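Risico Flat-Work Table, White
Sorting and folding table for laundry rooms, stock rooms and garment handling
Manufacturer: Hoswood
Supplied by: Wotusell
Catalog no. 597 (standard height)
Catalog no. 674 (raised height)

Overview

The Risico is a wide, single-surface table for laying out, sorting and folding clothes and household linen. The top is white with a smooth, matte finish and rounded corners. There is no lip, rail or raised trim at the edge, so a sheet or towel can hang over the side during folding and be drawn back across the top without catching.

Both catalog numbers use the same top. The only difference is the leg set. Legs cannot be exchanged between the two versions after assembly, and the height should be settled before ordering. For staff who fold standing up for a full shift, catalog no. 674 is the usual choice. Catalog no. 597 suits mixed seated and standing work.

The table is normally placed in front of storage, with a passage left between the far edge and the shelves. It can also stand against a wall on one long side. 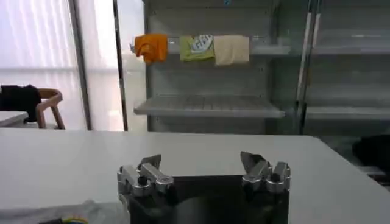
Risico table, white top with rounded corner, set in front of gray metal shelving. Shelving and cloths not included.

Surface

The matte finish reduces glare from ceiling lights. This matters most with white and pale gray goods, where a glossy top makes it hard to find marks, pulled threads and missed creases. Dark goods show lint against the white surface, and the top should be wiped between dark and light loads.

Friction is moderate. A T-shirt laid flat stays where it is put while a sleeve or hem is turned over. Slippery linings and some sportswear will move, and for these a thin felt overlay is available (see Accessories). The overlay covers the working half of the table only.

Printed garments can be laid face up or face down. Do not iron or press directly on the top. Heat-applied prints that are still warm from a press should cool on a rack first, as the ink can transfer to the surface and is difficult to remove.

Working layout

The top is deep enough to hold an unfolded shirt with space left at the front for bags and wrappers. The layout used in most stock rooms is as follows:

Left side: incoming goods, unfolded, and packaging for disposal.
Center: garment being worked on.
Right side: finished stack, kept back from the rounded corner.

For left-handed staff the layout is reversed. The top is symmetrical and needs no adjustment.

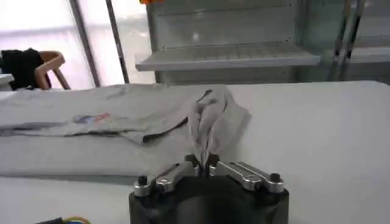
When a garment arrives bunched, lift it from the middle of the cloth, let the folds drop out, and lay it down again before squaring the hem. Pulling at the hem alone tends to drag the whole piece toward the front edge. Knits in particular should be laid down twice. The second time, smooth outward from the center with the flat of the hand and leave the bottom edge until last.

Stack height should be limited to 16 folded shirts. Taller stacks lean and the lower pieces take a hard crease along the fold.

Assembly

Assembly requires 2 people and a hex key, which is packed with the leg set. Lay the top face down on the carton, fit the legs finger tight, turn the table over, then tighten fully on the floor where it will be used. Check level at all four corners. The feet are threaded and are adjusted by hand.

Retighten the leg bolts after the first month of use.

Cleaning

Wipe with a damp cloth and mild detergent. Dry immediately. Do not use scouring powder, steel wool or acetone. Adhesive from labels and tape can be lifted with isopropyl alcohol on a soft cloth. Repeated scrubbing in one spot will polish the matte finish, and the resulting shiny patch cannot be reversed.

Accessories

Felt overlay, half width. Supplied rolled. Lay flat overnight before use.
Javier folding board, for shirts and pullovers. Sold separately.
Replacement feet, set of four. Same part for both catalog numbers.
Corner repair kit, white. For small chips only.

Ordering

State the catalog number on all orders. Orders received before noon on Thursday are included in that week's dispatch. The top and leg set ship in separate cartons and may arrive on different days. Inspect the corners of the top before signing for delivery. Transit damage must be reported with the carton retained.

The raised leg set is out of stock until November. Existing orders for catalog no. 674 will be filled in the order received.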